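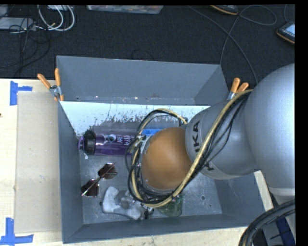
The arm over the test bin, with the water bottle and sunglasses at left.

Cable dress is treated as housekeeping on most picking cells. It should be treated as a safety item, with its own inspection interval and its own line in the fault log.

My view comes from a fault on our bin-picking cell at Mumholm in June. The arm stopped partway through a pick with a loss of signal at the gripper. The log recorded it as a grasp failure. So did the 47 stops before it. Meriem Gaber pulled the wrist harness and found one conductor broken inside intact insulation, at the point where the loop tightens each time the last joint rolls. From outside the harness looked fine.

The cell had run 1556 picks since the harness was last handled. Our perception team had spent three weeks retuning grasp scores on transparent and shiny items to cure a fault that was in the wire. Kamran Lashari still maintains that the retuning was worth doing. It may have been, but it was done for the wrong reason and it changed two things at once.

The lost time is the smaller matter. A gripper that loses its signal can hold, release or report a state it is not in. On our cell it reported open while closed. The operator, Bello Haruna, went by the screen and reached for the bin with the drives still enabled. The scanner tripped and he was not hurt. The risk assessment from the integrator, Veltolico, listed pinch points and dropped loads. It said nothing about a false gripper state.

I would make three changes. Flex the harness by hand through the full wrist range every 400 picks, with a continuity meter attached. Log signal loss under its own code, separate from a missed grasp. Treat gripper state as unknown after any stop, whatever the display says, and require drives off before anyone reaches in.

Zineb Cherkaoui has objected that the first item costs over an hour a week. It does. A longer service loop would cut that, but a longer loop also snags on the bin wall, and we have not yet settled on a length.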